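Trasgate Lilon hand-held gripper pair
For recording folding and sorting tasks by hand

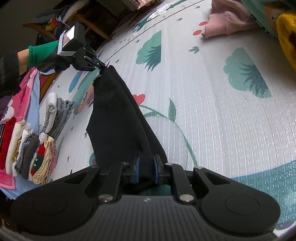 What you get
2 grippers with blue gripping pads, a charger and the Ko recording software. Order code 2042.

What we think of it
Good on plain clothes held at both ends. The maker says anyone can record usable folds on day one. We doubt it. Khadija Mahrous on our test bench needed 6 sessions before she kept a sleeve flat, and thin black fabric still bunches in the jaws.

Trasgate also claims 4000 recordings will teach a robot to fold "any garment". We have seen no proof, and Dae-han Um's request for their test results has gone unanswered since May.

Returns
Unused sets only. Pads are not refundable once fitted.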